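4/23/26. Switched the spray bottle of kitchen cleaner at home to Nouri concentrate in February. Posting the results in one go, as I keep getting asked about dilution.

The label says 5 ml per bottle of water for daily wiping, 9 ml for grease. I measured with a syringe. At 9 ml it left streaks on the stove top, so I stay with the lower dose and wipe twice.
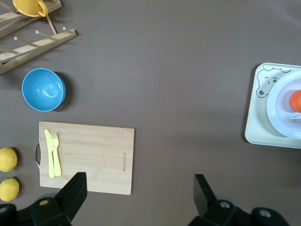
Yellow cup on the wooden rack.

Water hardness matters more than the dose. Wamlow tap water is hard, and plain tap mix left a white film by morning. Filtered water – no film. Same cloth both times.

Cloths: the Loltolix ones go in at a warm wash with no fabric softener. Softener coats the fibers and they stop picking up liquid. One wash with plain soda brought two of mine back.
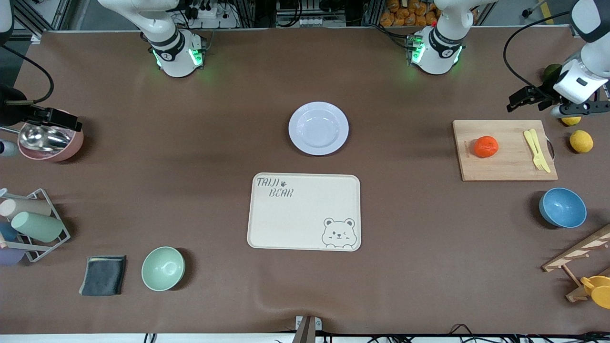
Dish soap is a separate question. I tried Druvivum powder in place of liquid and it needs a full rinse, or it dries to a haze. Flat things are easy. A plate like the round white one, with a wide rim and a shallow well, holds rinse water in the well, so tip it before it goes in the rack.

Next up is limescale on the kettle. Citric acid first, vinegar second.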